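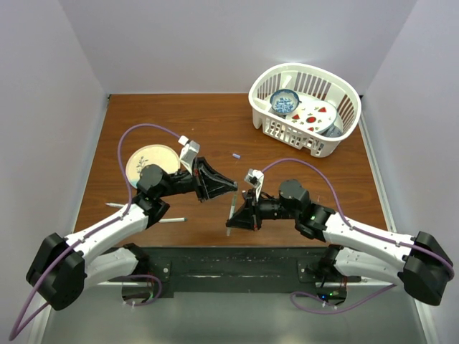
The Plirano desk pad costs $44, and for the first week I hated it. It is a sheet of gray felt with a cork back, and it is supposed to do for my desk what a rug does for a living room, meaning it covers up the part I ruined. I write by hand for a living, or for the part of my living that pays late, and I had been putting off buying a pad for years. A brown tabletop with dark streaks in the grain and a slim, pale pen lying on it is a lovely thing to look at and a terrible thing to write on. Every streak finds its way into your handwriting if the paper is thin enough. Mine is always thin enough, as I buy the cheap stuff in packs of 400 sheets.

So, the pad. It arrives rolled in a cardboard tube, and it would like to stay rolled. The leaflet says to leave it flat overnight under "a few books." I left it under the collected output of a publisher I used to work for, and two days later the corners were still waving at me. My friend Silviu Zamfir told me to roll it the other way and put a rubber band on it. That worked by dinner, and he has brought it up twice.

Once flat, it is good. A ballpoint has a little give under it, which my wrist noticed before I did. Fountain pens are happier too, though a single sheet over felt is asking for a hole, and I got one in the middle of a letter to the water company. Put at least 2 sheets down, or a bit of card. The leaflet doesn't mention this. The leaflet is mostly about how to clean wool.

About cleaning wool: I spilled coffee on it in April. Plirano says to blot with cold water, and I did, and now there is a pale ring around where the dark ring would have been. Mal-soon Um, who had the desk next to mine for years and owns the same pad in green, says hers has taken tea, soup and a leaking highlighter with no trace. I have seen her pad. There is a trace.

The cork back grips well. It doesn't creep toward you as you write, which my old Culudside mat did all day long until it was more or less a lap blanket. The Culudside was vinyl, cost $10, and wiped clean in one go. It also smelled like a beach ball for a year. If you eat at your desk, I would still tell you to get that one and open a window.

Size is my other complaint. The pad comes in one width, and that width was chosen by someone with a laptop and no lamp. Mine hangs over the front edge by a thumb, enough to fold up and tickle my forearm. You can trim felt with kitchen scissors. You can't trim it straight with kitchen scissors – ask me how I know, or come and look.

Would I buy it again? Probably, in a darker color, and I'd keep the coffee on the windowsill. The price is silly for what it is, but my handwriting has improved to the point where the water company wrote back.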